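Sorting and Folding Donated Clothes: How Much Table Does One Person Need?

Project report, second-year course in Household and Textile Studies
Kha Kiều and Lâm Châu
Submitted Fri 24 August

1. Why we chose this subject

The clothing room at Rurkotcombe receives bags of used clothes every week. The people who work there sort them, fold them and put them on shelves. When we visited the first time, we noticed that the folding was slow, and that many pieces were folded two times, because the first fold did not fit the shelf. Our teacher suggested that we study only this small part of the work. We wanted to know which garments take the most time and if a simple folding order can help.

2. Material

We received 63 garments from the room, already washed. We divided them in groups: shirts, trousers, children's clothes, and a last group which we called "difficult". In the difficult group we put everything with elastic, with two kinds of fabric sewn together, or with a shape that does not lie flat. There were 26 pieces in this group, more than we expected.

3. Method

Each garment was lifted from the pile, turned to the right side if needed, laid on the table and folded. We used two folding orders. In the first order, the person starts from the sleeves or legs and goes toward the middle. In the second order, which we named the Foltitz fold after the street where Lâm lives, the person first finds the elastic or the strongest seam and lays this part straight. Then the loose fabric is folded over it.

We measured the time from the moment the garment left the pile until it was folded and the hands were free. The total time for all garments with the first order was 1,082 seconds. We did the second order on another day with the same garments, mixed again.

4. Results

Shirts and trousers gave almost no difference between the two orders. A person who has folded shirts all her life does not become faster with a new rule, and Kha was even slower in the beginning because she had to think about it.

With the children's clothes the results were mixed. Small pieces are quick in any order, but they open again when another piece is put on top. We tried to roll them instead, and the rolls stayed closed better on the shelf. We did not measure the rolls, so we only mention it.

The difficult group was the most interesting for us. Elastic pulls the fabric together, and when the garment is lifted from one point it becomes a bunch. It is then hard to see which part is the front. Garments in two colors were easier than we believed before, as the border between the colors shows where the seam goes and the eye can follow it. 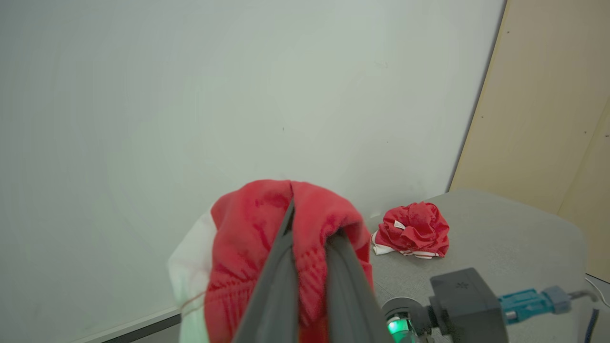

Figure 1. Red and white garment held near its top, with gathered elastic in the red fabric and a reddish seam along the white part.

For such pieces the second order worked better. When the elastic was straight on the table, the rest of the fabric could be made smooth with one hand. Some creases stayed in the fabric, but the folded piece kept its shape on the shelf.

5. Problems

The biggest problem was that we knew the garments already on the second day. Part of the better time can come from this. We should have changed the order for half of the pile, and we understood it too late. Also, the height of the table was good for Lâm but too low for Kha, who had to bend.

6. What we would do next

In September we want to repeat the test with garments we have not seen before, and ask two workers from Rurkotcombe to fold them. We would also like to test the rolled children's clothes and measure them properly this time.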